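Astuces d'atelier : monter un bras robotisé chez soi sans y laisser l'été

Rubrique Bricolage et petites machines

On lit partout qu'un bras robotisé domestique se monte en un week-end. J'y ai passé presque tout le mois de juillet, dans un coin de l'atelier partagé Nundbridge, et je reste peu convaincu de l'utilité de la chose dans une maison. Mais comme la question revient souvent dans le courrier, voici ce que j'ai noté, en commençant par ce qui fâche.

Le budget

Le kit Ernex m'a coûté 1062 euros, port compris. La notice promet un ensemble complet. Il manque la visserie pour fixer le socle sur un plateau épais, les serre-câbles et un bouton d'arrêt d'urgence digne de ce nom. J'ai rajouté 210 euros en trois commandes, dont une pour remplacer ce que j'avais mal choisi dans la première. Avant d'acheter quoi que ce soit, demandez-vous ce que la machine va faire chez vous un mardi ordinaire. Si la réponse est « ranger », un bac à roulettes le fait mieux.

Le socle

Oubliez la pince de table fournie par certains vendeurs. Un bras qui freine sec à bout de course secoue tout ce qui se trouve dessous, et le plateau avec. Boulonnez à travers le bois, avec de larges rondelles, puis resserrez après la première heure de marche. J'avais mis du frein-filet partout. Mauvaise idée tant que l'alignement n'est pas réglé, il a fallu tout chauffer pour redémonter.

Les câbles

C'est là que se joue la moitié des pannes. Laissez du mou au poignet, faites tourner chaque axe à la main, machine éteinte, jusqu'aux deux butées, et regardez où le câble tire. Fixez ensuite. Les colliers en plastique serrés à fond abîment la gaine ; une bande auto-agrippante tient aussi bien et se défait sans cutter. Et notez sur un bout de ruban quel connecteur va où, même si vous êtes sûr de vous en souvenir.

Les doigts

Les vendeurs montrent toujours la pince qui saisit un œuf. Ils montrent rarement la même pince devant un tube de chips posé de travers. Les objets cylindriques et lisses sont pénibles : ils roulent, ils basculent, ils glissent si on serre peu et se déforment si on serre trop. J'ai collé sur mes doigts le revêtement Skinent, vendu comme antidérapant « toutes surfaces ». Sur le carton, rien à dire. Sur le métal peint, je n'ai pas vu grande différence avec un morceau de chambre à air découpé aux ciseaux, qui ne coûte rien. Dégraissez à l'alcool avant de coller, dans les deux cas, et laissez sécher une nuit.

Pour les essais, prenez des emballages du commerce, vides de préférence. Un tube de chips, une boîte blanche sans motif, un flacon. Le tube est plus instructif que les cubes en bois livrés avec le kit, qui semblent avoir été dessinés pour que tout réussisse.

Les réglages

Commencez à 50 % de la vitesse maximale et restez-y longtemps. La pleine vitesse impressionne les visiteurs et n'apporte rien à un bricoleur. Changez un seul paramètre à la fois, et écrivez-le. Le logiciel Bạch, que j'utilise faute de mieux, garde en principe un historique, mais il l'efface à chaque mise à jour ; j'ai perdu ainsi les mesures de deux soirées. Un cahier à spirale ne se met pas à jour.

J'ai fait 245 essais de saisie en tout. Je ne donnerai pas de taux de réussite, parce qu'il dépend surtout de la patience avec laquelle on place l'objet au départ. Méfiez-vous de ceux qui en annoncent un sans dire comment l'objet était posé.

La lumière

Une fenêtre en plein dans le champ de la caméra suffit à tout dérégler entre le matin et le soir. Un rideau clair ou une simple feuille de papier calque sur la vitre arrange bien les choses. Évitez aussi de changer d'ampoule en cours de route.

La sécurité

Arrêt d'urgence à portée de la main gauche si vous êtes droitier, car la droite sera occupée. Cheveux attachés, pas de manches larges, pas d'enfant dans la pièce. Coupez l'alimentation avant de toucher aux doigts, même pour retirer une miette.

Est-ce que je recommencerais ? Pour apprendre à régler une machine, peut-être. Pour gagner du temps à la maison, je n'y crois toujours pas.
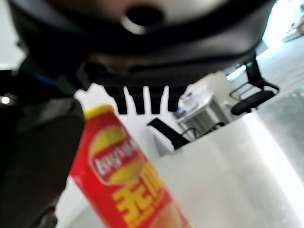
Une lectrice nous écrit qu'elle trouve le verdict sévère : son bras à elle trie des bocaux depuis le printemps, lentement, et elle conseille de remplacer la chambre à air par un gant de ménage retourné, plus souple et plus facile à changer.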